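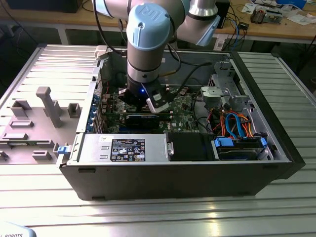
A desktop tower with its side panel off.

Loose Leaves, Fixed Records

Medieval parchment survives in large part as scrap. Binders of the sixteenth century cut up service books that had gone out of use and pasted the strips inside new covers, where they still hold. A catalog of such material has to describe two objects at once: the book the strip came from, which is lost, and the book it now supports.

The Kollport list of binding fragments was begun as a card file and now runs to 3000 entries. Its editors, Philomena Nyarko and Ebenezer Annan, spent the past year on one question that the cards never settled, namely what counts as a single entry. Under the old rule each strip received its own number. A missal leaf cut into four for the spines of four account books therefore became four missals, and the list overstated the number of service books in the region.

The new rule assigns two numbers. The first belongs to the piece of parchment and never changes. The second belongs to the reconstructed parent volume and may be withdrawn if the match fails. A match requires agreement in script, ruling pattern, line height and text sequence. Agreement in script alone is recorded as a note. Line height is measured over ten lines and divided, as single lines vary too much on shrunken parchment.

In a trial on 100 strips from the Strazds bindings, the editors reduced the count of parent volumes to 31. Most of the matches were among chant books, where staff width gives a further test. Legal texts fared worse. Their glosses were often trimmed away by the binder, and without the margins it is hard to tell one copy of a common text from another.

Dating remains the weak point. The cards gave a quarter century for nearly every item, usually on the strength of a few letter forms. The revised entries give a half century unless there is outside evidence, such as a saint whose feast was introduced late.

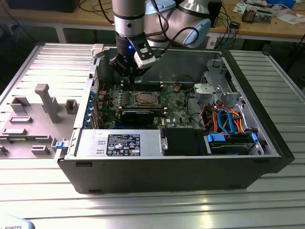 Nabila Shawky would have kept the narrower dates. In a reply to the draft circulated in January she argued that a cautious range hides the judgment of the first cataloger, who had seen the strips before several were repaired, and that a reader can widen a date more easily than recover a lost one.

The editors have met her halfway. The card date now appears in a separate field, with the initials of whoever proposed it, and can be searched alongside the revised one. The legal fragments will be numbered last.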